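Laying up a car over winter: workshop notes
Kavadcombe Garage Notes, updated 30/12/2025

A low-mileage performance car suffers more from standing than from use. The notes below assume a dry single garage and a car that will not turn a wheel until spring.

Battery
A modern car draws a small current even when locked. Connect a maintenance charger on the first day and leave it connected. If there is no socket in the garage, disconnect the negative lead and bring the battery indoors. Check first that the boot can be opened with the key, as several models release it electrically.

Tyres
Inflate to the upper figure on the door pillar plate, then add 8 psi, provided this stays below the maximum marked on the sidewall. Hang a tag on the steering wheel as a reminder to let the extra out. Move the car half a wheel turn once a month. Firkero foam cradles do much the same job, though they raise the car slightly and a low front splitter may foul the ramp.

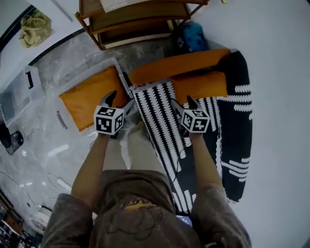
Fuel should be fresh and the tank nearly full, which leaves less room for damp air. Add stabiliser before the last run, and drive far enough for the treated fuel to reach the injectors. Loose items taken out of the cabin and boot (mats, tools, the charging lead for the phone) are best kept together. A clear plastic storage bin suits them, as the contents can be checked with the lid on. Keep fuel cans and oily rags out of it.

Oil
Change the oil before storage, whatever the service book says. If the last change was under 2,000 miles ago it can wait, but used oil holds acids and moisture that are better drained off. Run the engine until fully warm after the change, then leave it alone. Short starts during the winter do harm — the exhaust never gets hot enough to dry out.

Brakes
Wash the wheels, drive until the discs are dry, and park without the handbrake. Chock 2 wheels, one on each side of the same tyre if space is tight. Weerakoon rubber chocks grip painted concrete well; timber offcuts tend to slide.

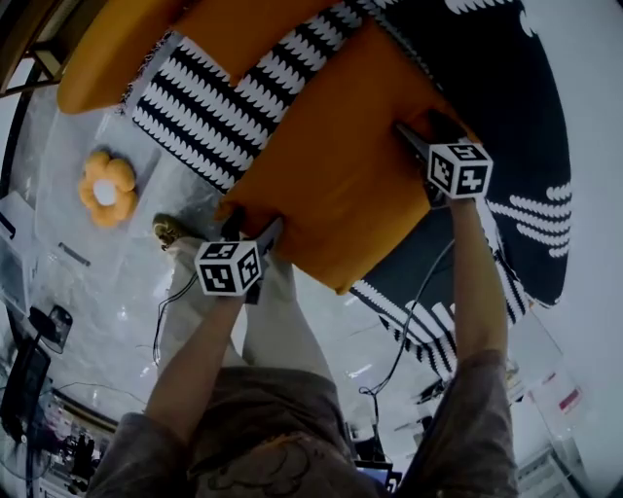 Cover and air
Use a breathable indoor cover on a clean car only. Grit under the cloth will mark the paint. The Tondness cover sold for small coupés is long enough for most two-seaters, but measure over the mirrors before ordering. Aim for a garage temperature of around 18 degrees when applying wax, and let the panels cool fully before covering.

Stored cars should be inspected again in June if they have not been used by then. Replace the brake fluid at that point if its date is unknown.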